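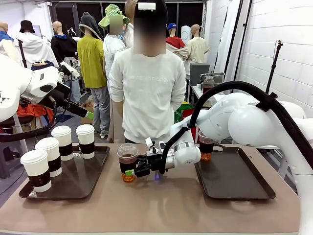
Denthorpe, 2019-02-27

Drinks table, two-arm unit. Walk-round checklist with comments.
Filled in by Sverre Rustad, floor safety. Copies to the Visser shop manager and to Vekstead, who supply the arms.

Marks used: OK, FIX, OPEN. OPEN means I asked and did not get an answer I could write down.

Before I start on the items: the cover note that came with this form says the unit will "free up staff for customers." I have left that sentence alone because it isn't mine, but I would like somebody to say which staff and which customers. The counter had two people on it in the plan I was given last year. The new plan shows one, and that one is also down for folding and fitting rooms.

1. Reach of the arms marked on the floor
FIX. There is a line on the drawing and no line on the floor. Staff were told to "stay back a bit." A bit is different for everyone. Tape will do for now.

2. Stop button within reach of the person at the table
FIX. One button, on the arm side. Whoever is working across the table has to go around to get to it. Vekstead says a second one is an optional part. I don't think it should be optional.

3. Staff shown how to stop the unit
OK for the morning shift. OPEN for the evening shift. The sign-off sheet has initials on it that the people concerned don't remember writing.

4. Hands over the table while the arms are live
FIX. This is the one I care about most. The written procedure has the person wait until both arms are parked, then straighten or move a cup. With a line of people watching, I doubt that anyone will wait. The sales sheet talks about working side by side and the procedure talks about keeping clear, and both came in the same folder. Pick one.
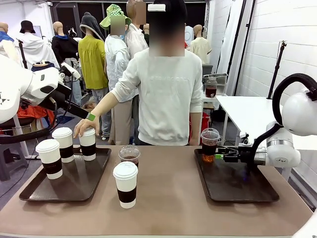
If the answer is that people may reach in, then I want the speed and grip settings for that in writing, along with who is allowed to change them. If the answer is that they may not, the job has to be laid out so they don't need to. Telling people to be careful doesn't count as a layout.

5. Cables and trip points
FIX. Cables on the arms themselves are the supplier's business and I have asked for their inspection record. Cables at floor level are ours. Cover or reroute. Stools to be kept out of the arm side.

6. Walkway past the displays
OPEN. The mannequins were there first and take up a lot of the room. I was told they'd be moved "after the launch." Measure the gap and write it here: (left blank by the shop)

7. Hot drinks
OPEN. The risk sheet covers iced tea in plastic cups and says almost nothing about coffee. I asked what happens if a coffee is dropped with someone standing at the table. The answer was that the unit had done 1,301 lifts at Hornitthorpe without a spill that mattered. I asked what a spill that mattered was. Still waiting. I also asked how many of those lifts were coffee.

8. Lids checked before a cup is picked up
FIX. The person at the counter does this by eye and by pressing down. It was always part of making the drink, so it took no extra time. Now it is a separate step, it isn't in the time allowed, and it will be the first thing skipped.

9. Grip pads and fasteners
OK on the day, by looking only. Pads to be wiped between drinks and replaced at 2,000 lifts according to Vekstead. No log is being kept, so I don't see how anyone will know when that is. Add to the closing sheet: pads clean, screws tight, initials.
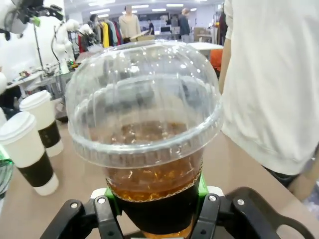 Closing currently takes the last person 20 minutes. Wiping down the fingers and pads, checking the screws and filling in the sheet has to fit somewhere, and I was told it will "come out of the time saved." I haven't been shown the time saved.

10. Food contact surfaces
OPEN. Need a letter saying what the pads are made of and what may be used to clean them. The counter spray is not approved for this until I have it.

11. Who answers for the unit during a shift
OPEN. The shop says Vekstead. Vekstead says the trained operator. The trained operator is whoever is on drinks, on the same pay as before. I asked the morning crew if they had agreed to that and got some looks.

12. Staff comments collected
OK, such as they are. Copied as given:
"Fine when it works. When it stops I don't know if I'm supposed to touch it."
"My wrists like it. My hours don't."
"People ask me if I'm next. I say ask upstairs."

Result: not cleared for unattended use. Cleared for supervised use with cold drinks only, once 1, 2 and 4 are done. Next walk-round in May, or sooner if the layout changes.

S.R.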